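Having a delegation over: what I've learned in my own kitchen

My husband does protocol work for a regional security forum, so every so often a round table in Gratdale ends with visiting officials eating at our house. The last lot came on a Sunday, straight from two days of talks on border cooperation, and they were starving! A few things that help me.

Ask about food early

I email the liaison office a week ahead. Margarida Bragança, who handled the Peroseck visit, sent me back one tidy list (no pork, one nut allergy, two vegetarians) and I taped it inside a cupboard door.

Cook something that waits

Motorcades run late and so do closing statements. I make a big bean stew, turn it down low and stop worrying. A 20 minute delay does nothing to it, and neither does an hour.

Little flags and place cards

Stick the paper flags in a halved potato wrapped in a napkin. Check every flag against the ministry's own website, please, and check the spelling on the cards too. I once wrote Vasic for Vasić and had to redo it with the doorbell ringing.

Clear the floor first

Before anybody arrives I sweep the kitchen floor toward the door, then go along the seams between the planks with a barely damp cloth. Wood hates a soaking.
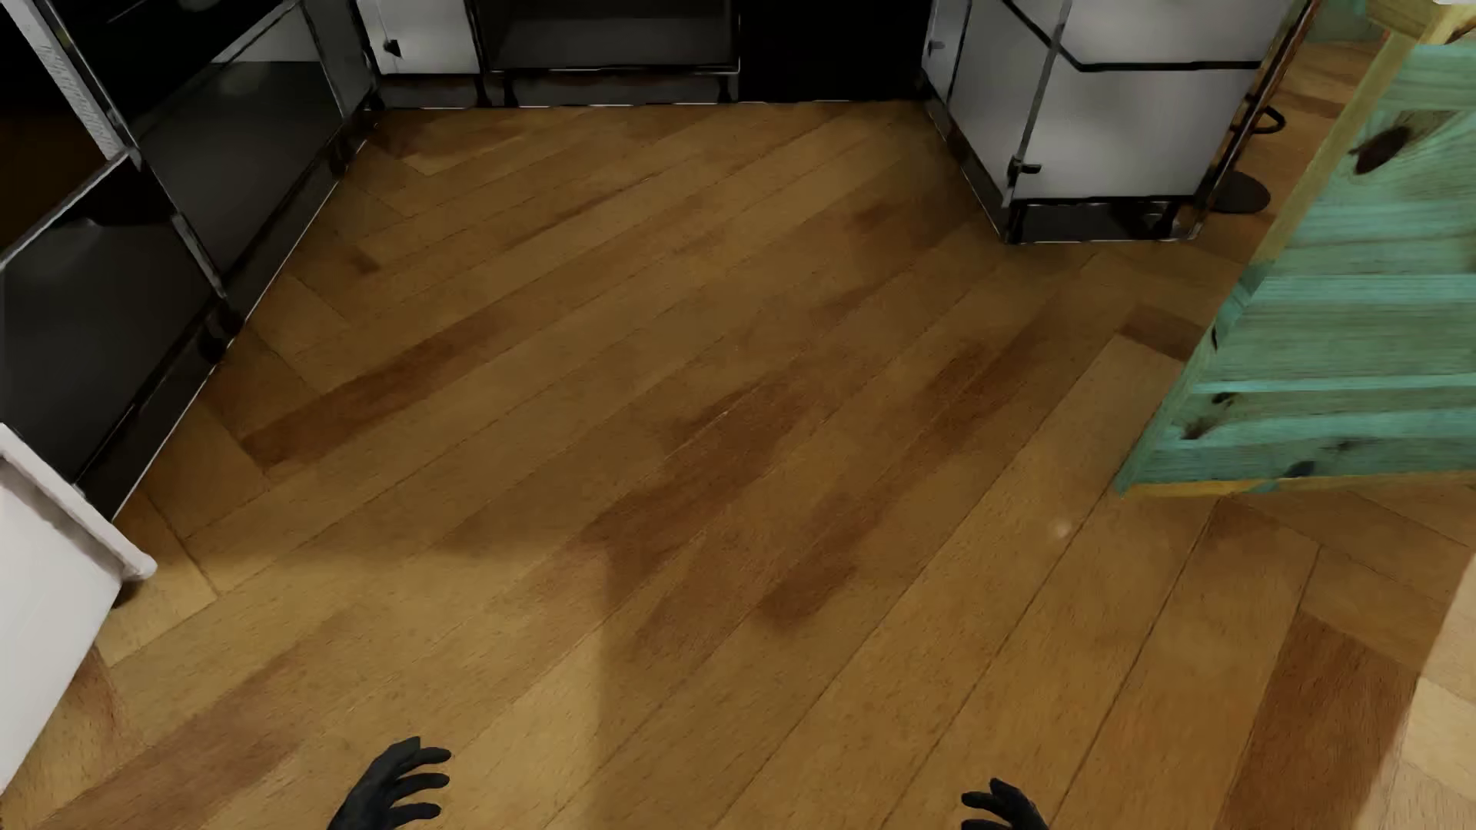
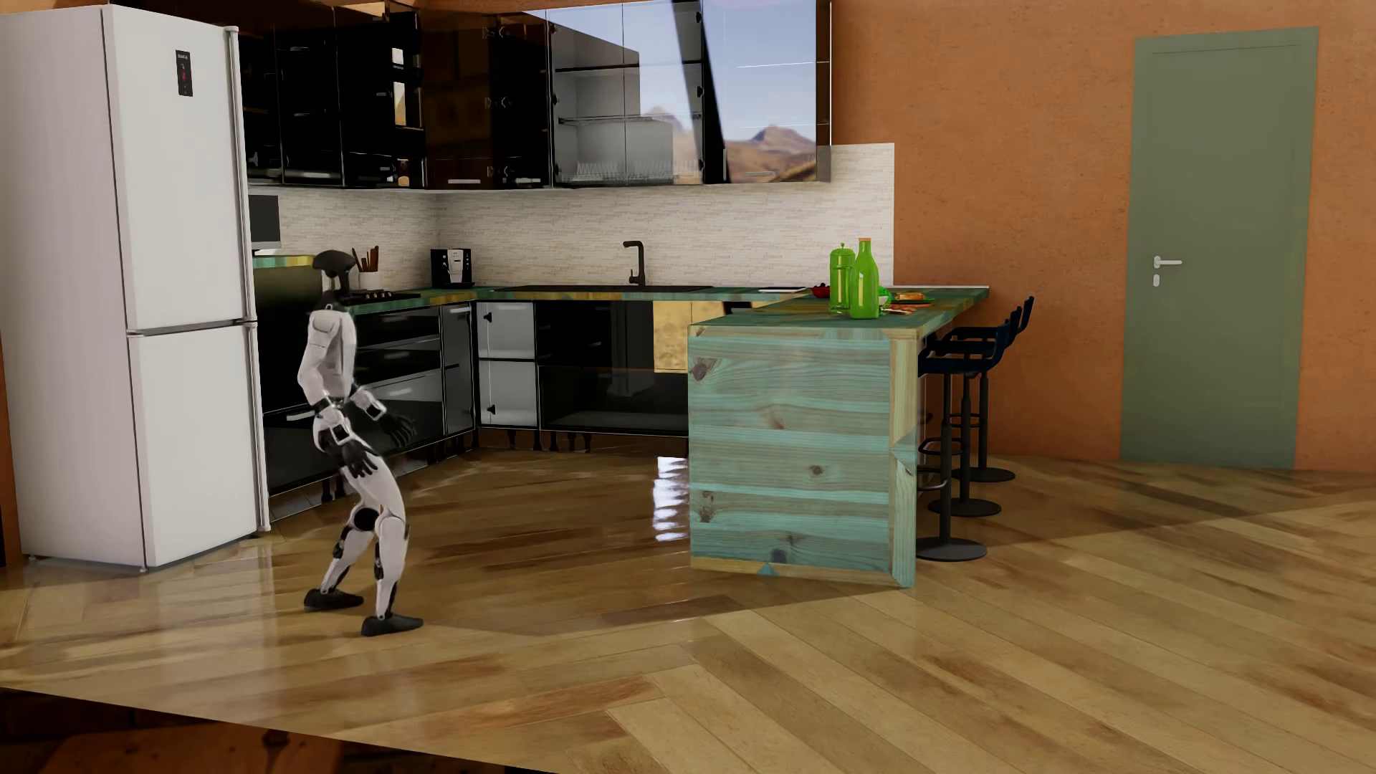
Coffee afterward

Put it in a different room from dinner. People who sat stiffly across from each other all day will finally chat if they have to get up and pour their own. Decaf in the pot with a ribbon on the handle!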